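Cedari Two-Arm Tabletop Cell – Demonstration Visits

The Cedari is a two-arm work cell built around a single table. It is sold and supported by Bundgaard and can be seen running at our Lollari showroom. This page covers what you get with the cell and what to expect from a demonstration visit.

The cell ships as one unit: table, frame, two arms, two grippers, controller and cabling. It also comes with a license for Umar, the planning software that runs both arms from one program. Umar includes a simulator, so a job can be built and checked on an ordinary office computer before anyone touches the hardware. Programs made in the simulator load onto the cell without conversion.

Demonstration visits last 2 hours. The first part is spent at a screen with the simulated cell, and the second part is spent at the real one. You will see the same sorting job in both, and you are welcome to change it. Most visitors ask for the bins to be moved or for the job to be split differently between the arms – both are quick edits in Umar. 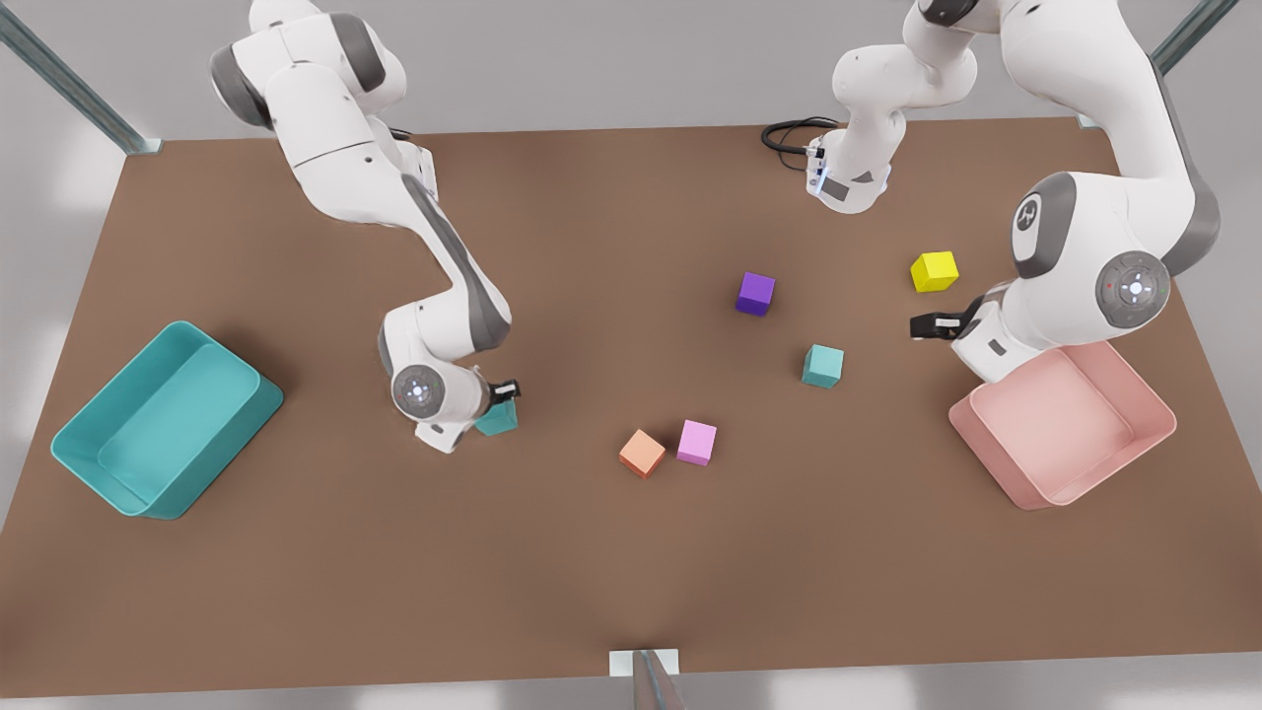 Sorting is the job we show first, as it uses both arms and is easy to follow from across the room. Visitors usually want to know how the arms stay out of each other's way. Umar treats the table as shared space and checks every planned move of one arm against the planned moves of the other. The bins do not have to be lined up with the table edges. In the demonstration layout the teal one and the pink one are both set at an angle, with the cubes scattered between them, and the planner works from wherever they are placed. If you want to try a harder layout, tell the demonstrator and it can be entered on the spot.

After the sorting job we can run a handover, where one arm passes a part to the other, or a simple kitting task. You may also bring your own parts. Please keep them under 400 grams each and small enough to be held in one hand. Send a drawing or a 3D file a week ahead if you would like them loaded into the simulator.

What is included with the cell

Table and frame, assembled
Two arms with grippers
Controller and emergency stop
Umar license, one seat, with simulator
Setup at your site and 2 days of training

Extra Umar seats, spare gripper fingers and a wheeled base are sold separately. The wheeled base raises the table by 74 mm, so check your ceiling height if you plan to use it in a low room.

Booking a visit

Visits are free and are held at Lollari for groups of up to six. The next open day is March 7, 2018, and no booking is needed for it. For a private visit, use the contact form and give us a short note on the job you have in mind. Closed-toe shoes are required in the cell area. Parking is behind the building – follow the signs for Bundgaard deliveries and ring the bell at the side door.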